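3.2 Setting and participants

The interviews were carried out in Skavomville, a river town where most rental housing was built without laundry hookups. We asked how households divide the work of washing, drying and folding clothes, and how that division changes when a shared laundry room closes. The Ibrahim building, where we did most of our recruiting, lost its machines in January. Its tenants now carry their clothes to a coin laundry on Fisero Street or wash by hand at home.

We sent a short survey to 500 addresses and followed it with 30 long interviews. Interviews took place wherever people were comfortable, and many chose to sit on the floor (Figure 1a). Questions were open. We asked each person to talk through the last wash they had done, from sorting to putting away, and to say who else had taken part.

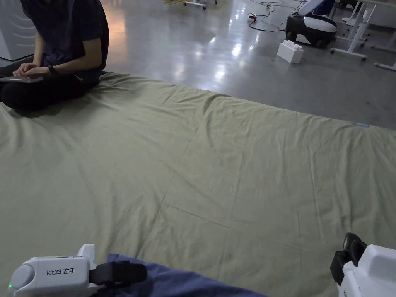

Memlow objected at the review stage that asking for the last wash favors people who wash often, and that a person who does one large load a month would have little to say about it. We accept the point. For the second round we added a question on the largest load people could remember doing, and the answers are reported separately in Section 4.

Most people did not think of folding as part of doing laundry. When asked how long the laundry took, they gave the time for the machines and the walk, and left out the rest. Only when we asked where the clothes were at that moment did folding come up. Several said clean clothes stayed on the bed until someone needed to sleep there. A spread sheet or bed cover was the usual work surface, as tables were small or in use for other things (Figure 1b).
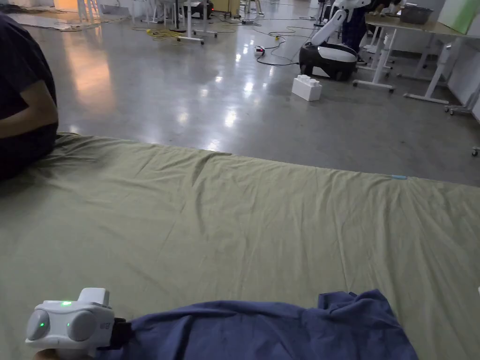 Yao-tsung Chang
Corresponding author, household time use and interviews

The survey gave a similar picture. Of the households that returned it, 79 said that one person did all of the folding, even where washing was shared. The reasons given were mostly about standards. People who folded alone said that others did it wrong, and people who did not fold said they had been told so. Shirts came up more often than any other item - sleeves in particular - and towels came up least.

Cost mattered less than we had expected. Tenants who used the coin laundry complained about the walk and the waiting before they complained about the price. Those who had gone over to hand washing named drying space as the main problem. Two families had stopped using their bathroom in the evening because of the lines hung across it.

We did not time the folding. What we have are people's own estimates, and these were lowest for single garments handled on a flat surface (Figure 1c).

Figure 1. (a) Seated on a floor sheet. (b) A covered surface. (c) A dark blue garment on a floor sheet.
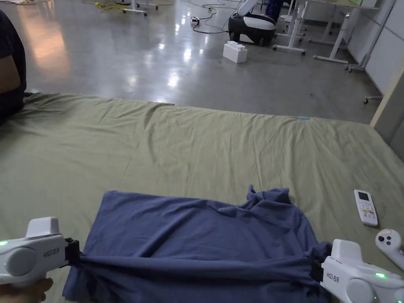
3.3 Coding of the interviews

Interviews were transcribed in full and coded by two readers working apart. The first list of codes came from the survey questions. New codes were added when both readers had marked the same passage as not fitting. Disagreements were settled by going back to the recording - in most cases the problem was a word such as "help," which some people used for doing the whole job and others for carrying a bag.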